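Right, the grasp planner rewrite is merged and I am far too excited about it. Short thread!

Old version: one camera picture in, one grasp out, then the arm drove there blind. If the depth was off by 2 cm, tough luck.

New version (I've called it Fukel) scores 29 candidate grasps and re-ranks them 20 times a second on the way in. The arm can change its mind halfway and it looks so calm doing it.

Huge thanks to Parvathi Thevar, who found the timestamp bug I'd been blaming on the depth filter since February. Two lines. TWO.

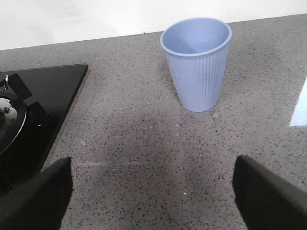
Depth on pale plastic is still my favourite headache. A speckled worktop gives the matcher loads to grip on to, then you get to a ribbed lavender-blue cup and the edges go mushy, so Fukel now fits the rim as an oval first and works down from there. The arm's own shadow on the counter gets masked out too.

Next up is the hob keep-out zone. Brândușa Filip has a branch for it and I'm reviewing it tonight with a big pot of tea.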